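Call for participants: does tidying your home do anything at all?

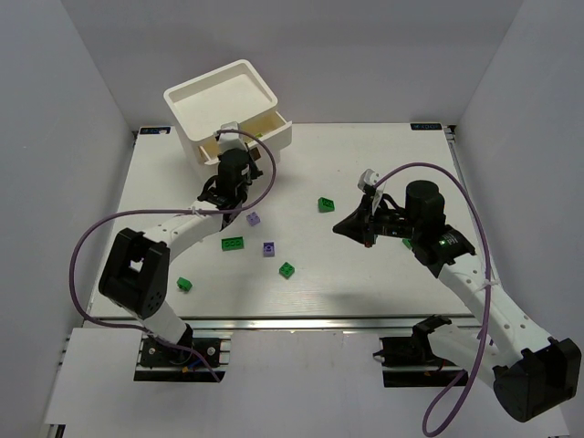

White storage box with the drawer open.

Every October the magazines tell us that a clear worktop makes a clear head. Shops sell boxes on the strength of it. I have spent a good part of the past year reading the studies behind this claim and I am not impressed. Most asked a handful of students how they felt straight after they had cleared a desk, and they said they felt better. People say that about most things when someone with a clipboard is waiting.

The Brumotthorpe Household Study wants to try it properly, over 18 weeks, with people who have ordinary homes and ordinary amounts of stuff.

Who we want

Adults living in Brumotthorpe or Nalell, in any kind of housing. Renters are very welcome, as earlier studies seem to have forgotten they exist. You may be tidy, untidy or somewhere between. You don't need to believe that storage changes lives, and if you do believe it we would still like to hear from you.

We can't take people who sell storage, write about it for money or work as paid declutterers. We also can't take two people from the same address.

What you would do

Half of those who join will be asked to sort one room using a set method. The other half will be asked to leave things as they are, which some people find harder. You will be told your group by post and you can't swap.

Everyone fills in a short diary twice a week: sleep, time spent looking for lost items, rows about mess. There are two home visits, one at the start and one at the end, each lasting up to 500 minutes in total across all rooms if you have a very large house, and far less if you live in a flat. We don't open anything you ask us to leave shut.

What you get

Vouchers for the Urketti shops, paid in two parts, and a copy of the results whichever way they fall. You will not get free boxes. An earlier study by Ciobanu handed them out and then asked people whether they liked boxes.

What we don't promise

A calmer mind, a better marriage or more room in the hall. If there is no difference between the groups, we will say so on the first page of the report.

You may leave the study whenever you like and keep any vouchers already sent.

How to apply

Write to Saimi Karppinen, Brumotthorpe Household Study, Room 477, giving your name, your address and a line on why you think tidying works or doesn't. Please quote reference 1671. Letters must reach us by January 16, 2022. Photographs of your cupboards are not needed at this stage.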